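Stulness Home Forum > Bedroom & Linens > Do you make the bed every day?

Thread started October 2007
377 views

jeltenine
Posts: 1,853

Settle something for me. My sister stayed with us and announced that a bed which isn't made by breakfast is a sign of a household in decline. I said a bed is a thing you get back into in fifteen hours and why would I gift wrap it. She has not written since, so I may have won.

How many of you make it every single day? And does pulling the comforter up over the mess count?

previtz_mom
Posts: 123

Every day, corners and all. Takes me two minutes. I can't walk past an unmade bed without my jaw tightening, and yes that includes hotel beds, and yes my husband has opinions about it.

Pulling the comforter up over the mess does not count. That's hiding evidence.

yammine
Posts: 377

Never. I was raised by a woman who ironed pillowcases and I am still recovering. You're also supposed to let a bed air out, I read that in a magazine at the dentist, and I've been airing mine out since June.

Here's the state of play at my place this morning, for anyone who wants to feel better about themselves.

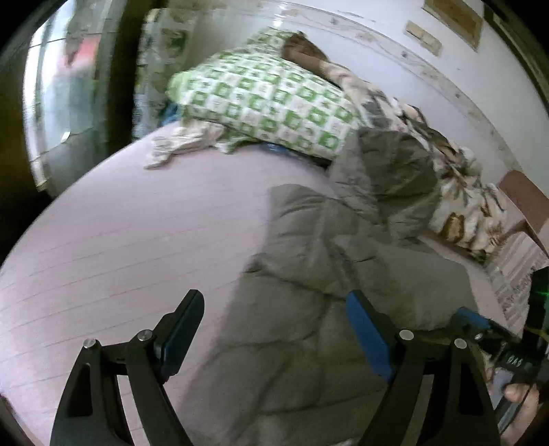 Gray comforter, green squares on the pillowcase, fitted sheet in what the package called Dusk Orchid.

I count it as half made. The fitted sheet is on the bed, which in my house is the hard part.

previtz_mom
Posts: 123

yammine, I went and got my reading glasses for this. You have a lavender sheet, a pillowcase with green squares, a flowered blanket shoved up against the wall and a gray comforter that looks like it lost an argument. Do any of these things know each other?

yammine
Posts: 377

They met at various clearance sales. The flowered blanket was my aunt's and it will outlive all of us. I like the brown leaves. It keeps the cold off the wall side and asks nothing of me.

kekeli_g
Posts: 2

New here, hello. I'm with yammine on the airing and with previtz_mom on everything else. What I do is fold the comforter back to the foot of the bed when I get up, go have coffee, and pull it up flat when I come back to get dressed. It's aired and it's made. You could do that one in your sleep.

Also the crumpled white cloth by the pillow would bother me much more than the comforter. Comforters crumple. A cloth lying on the sheet all day is just laundry that hasn't been told.

Kekeli Gbeho

jeltenine
Posts: 1,853

Welcome Kekeli, you signed your full name to a post about laundry and I respect it.

I have to disagree about the cloth though. Anything on the bed is bedding. I've slept beside a library book for a week.

previtz_mom
Posts: 123

This is how it starts. First a book, then a plate.

yammine
Posts: 377

It was one plate and it had toast on it.

Kekeli, I tried the fold back thing. I got as far as the coffee.

kekeli_g
Posts: 2

Then put the coffee in the bedroom.

jeltenine
Posts: 1,853

Do not encourage her, she'll never get up. Anyway, my sister called. She wants to know if we have a spare room for the holidays and whether "anyone has seen to the beds." I'm going to try the corners. previtz_mom, which way does the fold go, under first or down first?

previtz_mom
Posts: 123

Foot end under first. Then lift the side up onto the mattress, tuck what's hanging, drop the side, tuck that. Flat sheet only, don't try it with the comforter.

yammine
Posts: 377

There's a flat sheet?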